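Chapter 7
Laying Out a Bench for Small Parts

After reading this chapter, you should be able to
choose a tray and bins for a sorting job
place them so that parts travel a short distance
mark the bins and keep a simple parts record
clear a bench at the end of a shift

Key terms: work tray, bin, liner, reach, lot, return, parts record

7.1 Why the layout comes first

Most mistakes in small-parts work are sorting mistakes. A connector goes into the wrong bin, or a short length of wire is swept up with the scrap. The person at the bench may be skilled and careful and still make these mistakes if the bench has been laid out badly. For that reason we take up layout before we take up tools.

In the repair shop at Greldale, where much of the material for this book was gathered, the benches were once set up however each worker liked. Abilio Cantero kept the parts record there for one full year. Out of 2,358 parts logged in July, he found that a large share of the returns came from benches where the bins had been moved during the shift. The parts themselves were fine. They had been put down in a place that meant one thing in the morning and another thing after lunch.

The shop settled on a plain arrangement that is still in use. A metal tray goes in the middle of the table, and the bins go on either side of it, two to a side. Work is done over the tray. Anything that leaves the tray goes into a bin.

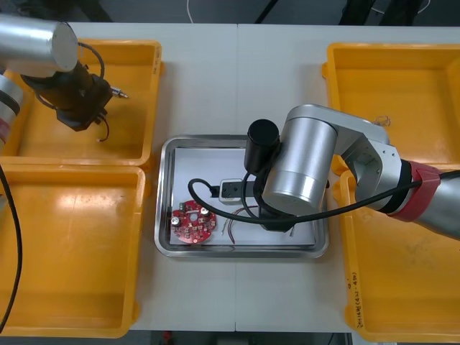
The arrangement has a few rules. Bins on the same side should hold related parts, so that a part dropped in the wrong one is easy to find again. The tray should stay put once work has begun. If a table is made of two sections, push them tight before anything is set on top. Small screws and pins will find even a narrow gap, and a seam that was closed in the morning can open when someone leans on the table.

Keep the bins open. Lids slow the work down and have to be put somewhere. A shallow bin is better than a deep one for wire and connectors, as you can see to the bottom without tipping it.

7.2 The tray and its liner

A stainless steel tray is easy to wipe and does not hold dust. Its drawback is shine. A silver pin on a bright steel surface is hard to see under an overhead light, and workers who must hunt for parts soon get tired eyes. The cure is a liner. A sheet of plain white paper or thin white board works well for most jobs. Lay it flat on the floor of the tray and replace it when it becomes marked or curled.

Spread the parts out on the liner before sorting any of them. Wires should be pulled free of one another and laid so that each end can be followed. Do not pull hard on a tangle. Hold the part the wire is joined to, and work the loop loose from the middle.

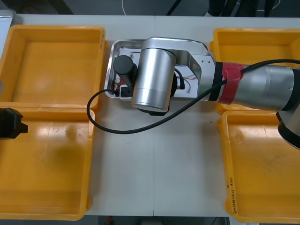

Leave a clear strip along one side of the liner if there is room. Parts that you are unsure of can wait in that strip until the rest are done. At Greldale this is called the asking side, and Mortimer Mercado, the day supervisor, checks it twice in each shift. A part should never go into a bin on a guess.

7.3 Marking the bins

Write on the rim or the wall of the bin, in dark ink, where the mark can be read with the bin full. A mark on the floor of the bin disappears under the first handful of parts. Handwriting is good enough if the letters are large and the ink is fresh. Go over worn marks at the start of the week.

Use a short code and write the full meaning in the parts record. The code on the bin and the code in the record must match exactly. A lot of 1,458 mixed connectors from the Otov plant had to be sorted a second time because one bin had been marked with last month's code.

Scuffs and smudges on the floor of a bin do no harm. Replace a bin when its rim is cracked or when its mark will no longer take ink. 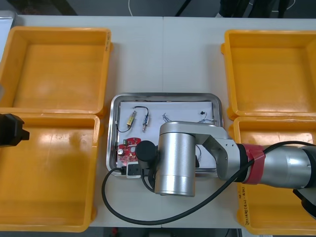
Page 112

7.4 Clearing the bench

Clear the tray first, then the bins. Lift the liner by two opposite edges and check beneath it for pins. Look along the table seam and on the floor under the near edge. Enter the contents of each bin in the parts record before the bin is emptied, and sign the line. Parts left on the asking side go into an envelope with the date and the name of the worker, and the envelope goes to the supervisor.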